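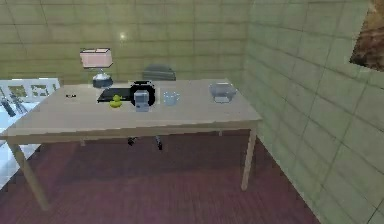 Torunn Sundqvist's comment on last week's entry was that a machine which can clear a table in nine tries out of ten still can't clear a table, as far as the person who owns the crockery is concerned. She wants the word "success" taken out of the weekly sheet until we agree on what it means. Fair. I've changed the column heading to "finished, nothing touched that shouldn't be" and rescored from the logs.

Friday, before lunch

Task is still table wipe-down with objects on it. The instruction is "clear the front, leave the lamp." Gurier has to move whatever it thinks is in the way, wipe, and put things back. Room is from the Haka set, green tile, chair behind the table. Objects are the usual ones: duck, black slab, black ring, gray box, glass cup, bowl, lamp with the pink shade.

Ran 600 episodes overnight on the new checkpoint. 74 percent finished by the old scoring. By Torunn's scoring it is 29 percent. Most of the difference is the lamp. The arm nudges the base during the wipe along the back edge, the lamp stays upright, and the old checker only looked at whether it had fallen. Anyone whose lamp creeps toward the edge every time the table gets wiped would stop using the machine within a week.

Notes by object, for Eskil mostly:

Duck on the slab. It takes the duck first, which is right, and then often goes for the slab with the same grasp width and slides off the edge. When it does lift the slab first, the duck rides along and falls during the turn. I don't think it has any idea that one thing is resting on another. A person does this without looking. Order of removal is not in the reward anywhere, so I'm not surprised.

Ring and box. Seen from the front, the box overlaps the bottom of the ring, and the segmenter merges them about as often as it splits them. When merged, it grips the box and expects the ring to come too. Then it replans, which costs time, but it does recover. This is better than in the March checkpoint, where it just kept closing on air.

Glass cup. Depth on this is clean in the renderer because we ask the renderer for it. On the bench the depth camera sees straight through the thing. So every cup number from sim should be read as too good. Rahel Bühler has a version that knocks out depth on transparent surfaces, and I'd like that switched on by default before we report anything on glass again.

Bowl. Close to the wall corner, so the approach is tight. The arm comes in from the front and does all right. It puts the bowl back too close to the edge in a lot of the runs. Nothing fell, but I wouldn't put soup in it.

Small item at the far left of the table. I had to look it up in the object list, it is that small from this camera. Gurier doesn't register it at all and wipes right through it. If it were an earring it would be in the sponge. I'd call this the most serious one for a household. A person wiping a table stops when they feel a lump, and we have no feel in the loop — only vision and joint torque, and the torque threshold is set high so that it doesn't stop for crumbs.

After lunch

Trygve came by and asked for a plain answer to give Sternon: can it do the chore yet. Sternon would like to put something in a break room by fall. I told him the wipe itself is solved on an empty table, and has been for a while. Everything hard is in the moving and putting back. If they can live with a rule that people take their own things off the table first, we have a product of sorts. He said that is what a person has to do before the robot vacuum runs, and people put up with that. Maybe so. But clearing the table is the bigger half of this chore, and wiping takes me a minute.

Shop-floor version is in better shape. The Keskin bench has fixed trays and known parts, and nothing stacked on anything. Same policy, same arm, and it gets through a shift's worth of wipe-downs with someone looking in now and then. I'd sooner we said that clearly in the report than bury it under the household numbers.

Tried a longer dwell before each grasp in the afternoon, on the theory that the merge problem was motion blur from the head turn. No change. Put it back.

Tried forcing top-down removal order by hand for the slab (duck, then slab, hard coded). Finish rate on that pair went up a good deal, so the grasping is fine and the planning is what's missing. Don't merge this, it's on my branch for comparison only.

To do

Checker: fail an episode if any object not on the move list shifts more than a finger width. Mine.
Checker: put-back distance from table edge. Mine, after the first one.
Transparent depth knockout on by default. Rahel.
Lower the torque threshold in steps and see where crumbs start stopping it. Eskil Solheim, when the bench is free.
We have around 3000 teleop demos and hardly any with one thing on top of another. Ask Valter whether his people can record some, duck or no duck.
Camera: a second view from the left end of the table, for small stuff.

Reply to Torunn sent. I said I agree about the word, and that I'd still like to keep the old column next to the new one for a month so we can compare with the spring runs. She wrote back that it's fine if the old one is in gray.

Next overnight run is queued with the stricter checker and the same room, lamp left where it is. Seeds are in the usual folder. If it dies on memory again, restart it from the middle and note the episode number on the whiteboard, the log doesn't keep it.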